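Recording demonstrations for the kitchen task set

Before you start a session, prepare the counter. For the mug task, put the mug upright on the tray with the handle to the right, and keep the arm out of the view of the fixed camera. Save one still of this start position.
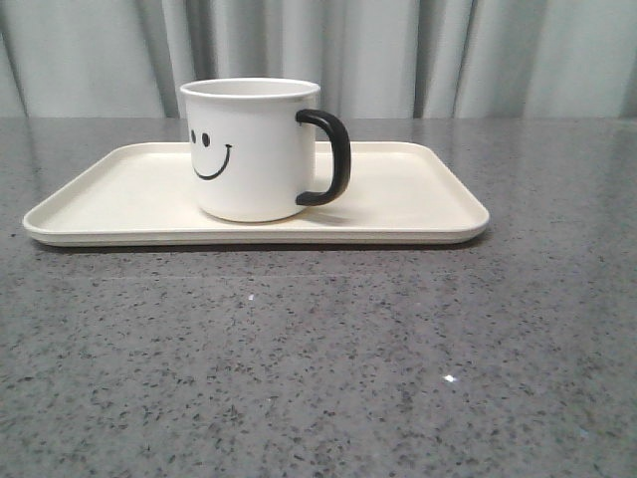

Derneck Manipulation Group, Data Collection Team

1. Open a new session and enter your name as operator.
2. Move the arm slowly by teleoperation. Fast moves give blurred wrist images, and we must delete them later.
3. For the bowl task, come to the rim from the left with open fingers. Stop for one second before you close them. 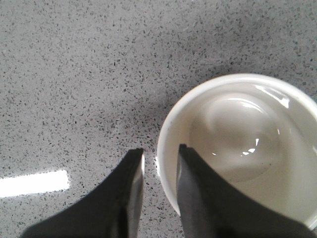

Wrist camera: fingers open beside the white bowl.

4. Mark each episode as good or failed. Please keep the failed ones also, they go to a separate folder.
5. After 3 failed episodes in a row, do the homing again.

One full set is 200 episodes. Questions about the labels go to Stefaniia Kushnir.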